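The long apprenticeship of the bathroom robot

Elis Cadwaladr spent most of January tidying the same bathroom. He would clear the counter, walk back in, mess it up again and start over. By the end of the month he had done it 1,207 times, all without touching a single thing on it himself.

Cadwaladr is a teleoperator at Jirico, which is teaching robots to do housework by the oldest method available: someone shows them. He stands next door with a controller in each hand. When he squeezes, the gripper squeezes. When he sneezes, he says, that goes into the data as well, and has to be taken out by a colleague.

The project is called Stander, and it has a fondness for the dull end of domestic life. Robots have been filmed doing backflips for years. Picking up a used tissue is a humbler business, and a good deal harder than it looks. A tissue has no handle and no fixed shape, and it gives very little away about where it ends.
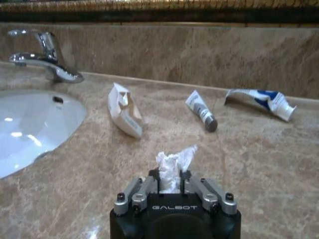 Toothpaste has its own school of thought. A full tube behaves more or less like a brick, but a half-used one bends in the jaws and sets off in a direction of its own. Cadwaladr prefers them nearly finished. He has views on caps, too, which he shared with me for 18 minutes.

Of his January attempts, 624 were judged good enough to learn from. The rest were too slow, too clumsy or, in the words of one reviewer's note, "too sad". Hesitation is the great sin. If the operator dithers over a carton, the robot will learn to dither over cartons, and will do so faithfully for ever.

Flako, a rival firm, has its people take the arm by the wrist and guide it through the job, like a parent with a toddler and a paintbrush. Cadwaladr tried it once and found it oddly intimate. He went back to his controllers.

His target for the next round is 430 clean runs, with the bin moved to the other side. He has asked whether he might do a kitchen after that. Jirico is thinking about it.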